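Cera para suelos de madera Cesau, lata de 383 ml

Precio: 22 €
Disponibilidad: en stock
Ref. 99-11

En esta tienda vendemos ceras desde hace años y ya no nos creemos casi nada de lo que pone en las etiquetas. El fabricante asegura que Cesau "devuelve la vida" a cualquier suelo. No lo hace. Una tabla con arañazos profundos seguirá teniendo arañazos profundos, solo que con más brillo. Si busca un milagro, llame a un acuchillador.

Lo que sí le reconocemos: se extiende bien, huele menos que la Botha y no deja cercos si se aplica poca cantidad. La lata promete rendir para 22 metros cuadrados. En nuestra prueba se acabó bastante antes, y eso que no fuimos generosos. 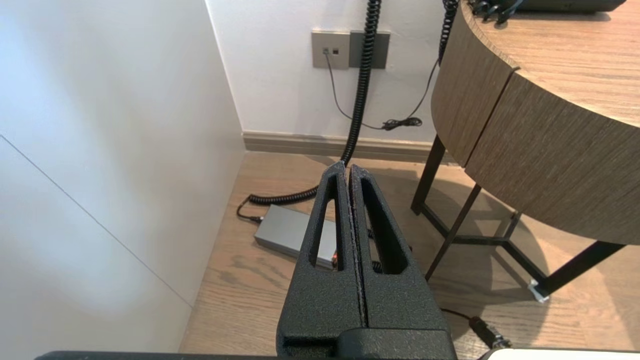 Conviene aplicarla con un paño de algodón, siguiendo la veta, y esperar una noche entera antes de volver a poner los muebles. El envase habla de dos horas de secado. Nos gustaría saber en qué casa.

No usar sobre barniz al agua ni sobre tarima laminada. Tampoco vemos motivo para comprar el "limpiador preparador" de la misma marca: agua templada, jabón neutro y paciencia.

Tonos: natural, roble claro y nogal. El nogal tira a rojizo, pida muestra antes.

Opinión de un cliente
Zlatko Dervishi, Pirkville: "Correcta. En el pasillo me duró hasta diciembre, en la cocina bastante menos. Por este precio esperaba algo más."

Envíos desde el almacén de Kadberg. No se admiten devoluciones de latas abiertas.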